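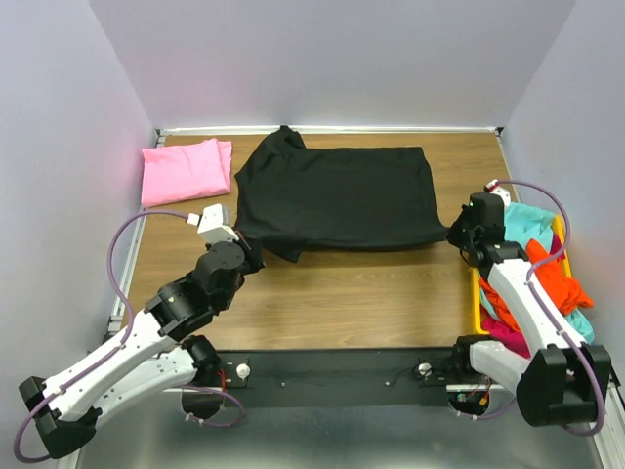 Black tee on the two-arm cell, both grippers on the fabric.

Gripper fingers for cloth: stock vs Gultow pads

tanko_n
Topic says it. Two arms, wrist cam on each, shirts out of a yellow bin and onto the table to fold. Been swapping fingers for a week and want opinions before I order more. Stock fingers are fine on thick stuff. Thin tees they grab two layers about half the time. Gultow pads are softer, pick single layers way better, but they slip when both arms pull to flatten. Anybody found a middle ground? Budget is 200 for the pair, not a cent more.

yerin.na
What grip force? If you're on the default that's your slip right there. I run Gultows at 80 percent and they hold fine.

tanko_n
60ish. Tried 80 on Sunday, started getting double layers again. So kind of a wash.

siwoo_c
Fingers are the wrong thing to be fiddling with imo. It's the approach angle. Come in flatter and the stock ones get one layer no problem. Did the same dance with a Moon controller last March, bought 5 sets of fingers, ended up back on stock.

yerin.na
Flatter approach is great til you have to reach into a bin. Then the wrist hits the rim.

siwoo_c
so use two approaches. steep for bin, flat for table. not hard

tanko_n
Ok fair, I only have the one. Bin picks are steep and I just kept that for the table too. Will split them.

Other question, cables. Mine go out from the wrist in a big loop and then down the forearm. Plenty of slack for wrist roll but I'm worried about the right one snagging over the bin. Between runs I park both arms with the grippers turned in, like so, left one by the folded pink piece and right one out over the bin side:
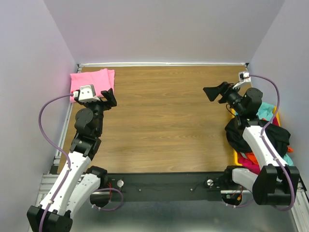 Seo-ah Geum
Shorten the loop and you'll pay for it at full roll, I killed 2 camera cables that way. Leave it big and put a tie closer to the wrist. Also what's the latency on those wrist cams, because if it's anything over a couple frames your slip detection is useless and teh pads won't matter.

tanko_n
Haven't measured. Slip detection is just motor current right now, cams are only for the policy.

Seo-ah Geum
Then measure current on both arms at the same time when you pull. Bet one leads.

siwoo_c
^ this. One arm yanks, other one loses it. Gets blamed on pads every time

yerin.na
Don't agree it's every time. Smooth silicone on a worn cotton tee slips with perfect sync, I've logged it. Isik sells a ribbed version, a bit stiffer, might be your middle ground. Think they fit the same mount but check the screw spacing.

tanko_n
Isik pair is under budget, nice. Plan — sync test tonight on the Gultows, then the flat approach with stock, same black shirt for both. If neither works I'll order the ribbed ones. Will post the current plots if I remeber to save them.

siwoo_c
use more than one shirt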